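Driving small screws into plastic boxes: tips from the two-arm bench 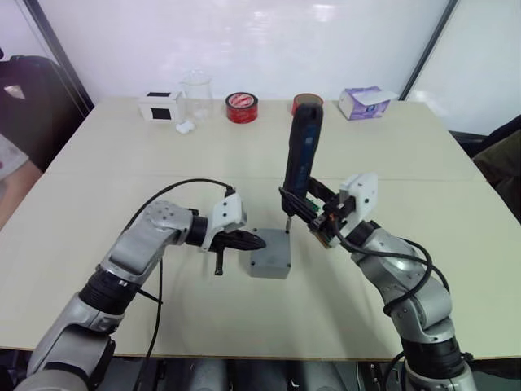

Most advice on putting lids on junction boxes and other small plastic enclosures comes down to "don't overtighten". We wanted something more useful than that, so over January we ran a set of trials with a two-arm robot and a cordless screwdriver and kept notes on what went wrong. A robot is a good test of a tip. It has no feel for a slipping bit unless you give it one, so a bad habit shows up every time.

The tips below are the ones that carried over to doing the job by hand. The last part of the page is for anyone setting up an arm for the same sort of work.

What we did

We drove 70 screws into lids, all into plain moulded holes with no brass insert. The first four runs were thrown out because the driver had shifted in the gripper between screws. That left 66 that we could compare. Half were done with one arm holding the driver and the box free on the table, and half with the second arm steadying the box from the side.

Steady the box first

This made more difference than anything else. With the box free, it crept round under the bit as the screw started to bite, and seven of the screws went in at a lean. With the box steadied, none did.

At home you have several ways of doing the same thing. A square of rubber shelf liner under the box is enough for light screws. For longer ones, push the box into the corner made by two scraps of wood clamped to the bench. Holding it with your free hand is fine too, but keep your fingers down on the sides, well below the lid. A bit that jumps out of a screw head goes sideways and it goes quickly.

Side pressure should be light. Thin enclosures bow inwards when squeezed, and then the lid holes no longer line up.

Start the thread by turning backwards

Set the screw in its hole and turn it slowly anticlockwise until you feel or hear a small click. That is the screw dropping into the start of the old thread. Then go forwards. If you skip this on a box that has been opened before, the screw cuts a second thread across the first, and after two or three openings the hole is stripped.

We added a single backwards turn to the robot's routine and the crossed threads stopped. It adds very little time to each screw.

Keep the driver upright

People tend to look at the bit when they should be looking at the top of the driver. If the top end leans, the bit leans too, and it will ride up out of the head. Stand so that you can see the driver from the front, then check it once from the side before you pull the trigger.

Long drivers are worse than short ones for this. If yours folds, use it straight for lids lying flat on the bench.

Use the lowest clutch setting that closes the lid

Start at the lowest number and go up one step at a time until the lid sits flat. Write the number inside the lid in pencil. You will be glad of it next time.

If your driver has no clutch, run the screw down until the head is just clear of the lid and finish with a hand screwdriver.

Work corner to corner

Put all the screws in loosely first. Then tighten one, go to the one diagonally opposite, and do the other pair. Going round in a circle pulls the lid to one side, and a gasket, if there is one, gets pinched.

Check the bit

A worn bit spoils good screws. Hold it up to a window and look at the edges of the tip. If they are rounded, bin it. Wipe dust and grease off the new one before it goes in, and tug it to make sure it is properly seated.

If you are using an arm

- Check the grip on the driver after every few screws. A round body turns in the fingers under load. A layer or two of cloth tape on the handle helped us.
- Find the tip of the bit again whenever the driver has been put down and picked up. A small error at the handle is a large one at the screw.
- Leave slack in the cables, in wide loops, and move each arm through its whole path slowly before starting. A tight cable pulls the wrist off line.
- Let the steadying arm touch the box before the bit comes down. We tried it the other way round and the box got nudged just as the screw was starting.
- Stop on force as well as on depth. Depth alone will crush a lid that is sitting slightly high.

What we did not test

All the boxes were small and square with flat lids. We have no figures for round boxes, for metal ones, or for anything already fixed to a wall. We used one type of screw throughout, so the clutch advice may need adjusting for coarser threads - try it on a scrap box first.

And if the box is part of your house wiring, switch off at the consumer unit and test that it is dead before you take out a single screw.

Page last changed 15 Mar 2026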